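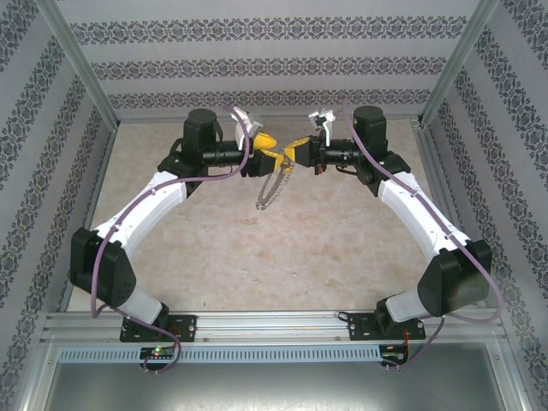 Mullow Allotment and Garden Society
Minutes of the August meeting, held Wednesday, 7.30 pm, in the small room at Bouchard Hall

Chair: Tobias Rosenthal
Apologies: received from three plot holders

1. Minutes of the last meeting
Agreed, with one correction. Under item 4 the words "north gate" should read "lower gate".

2. Matters arising
The lower gate padlock has been replaced. Members who have not collected a new key should ask the Chair. Old keys need not be returned.
The wasp nest by plot 31 has been dealt with.

3. Water
The meter reading was higher than last August. Two members asked whether the trough tap by the compost bays was dripping again. The Chair had looked at it and thought the washer was worn. Agreed to fit a new washer first and call a plumber only if that fails.
Hosepipes: the rule stays as it is. Hoses may be used to fill butts but not left running on beds.

4. Money
Balance in the current account £2000. Paid out since the last meeting: £153 to Mutaveck for gravel, and £254 for the mower service. The second bill was higher than quoted because a new blade was needed. Agreed to ask for a written quote next year.
Rents to stay the same until spring.

5. Path between the upper plots
The gravel has been delivered and is under the blue sheet. There was a long discussion about edging boards. Some wanted them along the full length, others only on the slope. Vote taken: slope only, carried.

6. Autumn show
To go ahead. Classes as last year, with the addition of one for squashes over any weight. The onion class will again be split between dressed and undressed. Entry forms will be on the noticeboard. Jam jars must have plain lids.
Rulix has offered seed vouchers as prizes. Accepted with thanks.

7. Vacant plots
There are 2 vacant plots. Both to be offered to the top of the waiting list. The one beside the hedge is badly overgrown with bramble and will be let at half rent for the first year.

8. Any other business
A request to keep hens was put off to the next meeting so that the lease can be checked.
Bonfires: a reminder that none are allowed before October.

Meeting closed 8.50 pm.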